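Accueil > Espace presse > Communiqués > Journée portes ouvertes

Rechercher un communiqué
Mots-clés
OK

Prirex ouvre son atelier de Murkmont au public

Murkmont, avril - Prirex a reçu 900 visiteurs lors de la journée portes ouvertes de son atelier de robotique, installé dans une ancienne filature de 1860. Habitants de la commune, élèves de lycées professionnels et entreprises de la vallée ont pu assister à des démonstrations de manipulation d'objets à deux bras.

Les visites se sont déroulées par groupes de 15 personnes, de 9 heures à 17 heures. Le parcours commençait par l'atelier mécanique, où sont montés les bras, et se poursuivait dans la salle d'essais. Les groupes y passaient la plus grande partie de leur temps.

Dans cette salle, Prirex présentait Flollow, son programme consacré aux tâches de cuisine et de rangement. Les bras sont suspendus au-dessus du plan de travail, ce qui laisse la table libre pour les objets. Ceux-ci sont pour la plupart des articles courants, achetés dans le commerce : ustensiles, récipients, jouets en bois. Leur disposition change d'un essai à l'autre.
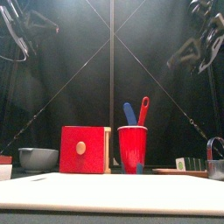
Le poste de démonstration Flollow : deux bras au-dessus de la table, avec notamment une planche à découper blanche, un saladier gris clair et un gobelet rouge garni d'ustensiles.

Les questions du public ont porté surtout sur la préhension. Un manche de spatule, un bouton rond en bois et une anse de casserole ne se saisissent pas de la même façon, et les équipes ont détaillé les réglages de la pince pour chaque cas. Plusieurs visiteurs ont aussi demandé à quelle échéance ces travaux trouveraient une application. Prirex vise d'abord les cuisines collectives et les ateliers de conditionnement - aucun produit destiné aux particuliers n'est prévu à ce stade.

Le bureau d'études Thammasiri, partenaire du programme pour la conception des pinces, tenait un stand à l'entrée du bâtiment. Il y présentait des pièces issues de ses derniers prototypes et renseignait les lycéens sur les stages proposés à la rentrée.

L'atelier de Murkmont occupe 4000 mètres carrés. Une partie du rez-de-chaussée, encore en travaux, n'était pas accessible pendant la journée. Les établissements scolaires qui n'ont pas pu venir peuvent demander une visite de groupe auprès du service communication de Prirex, à l'accueil du site.

Communiqués récents
Prirex et Thammasiri prolongent leur accord sur les pinces
Flollow : point d'étape du programme
Murkmont : début des travaux au rez-de-chaussée
Stages et alternance chez Prirex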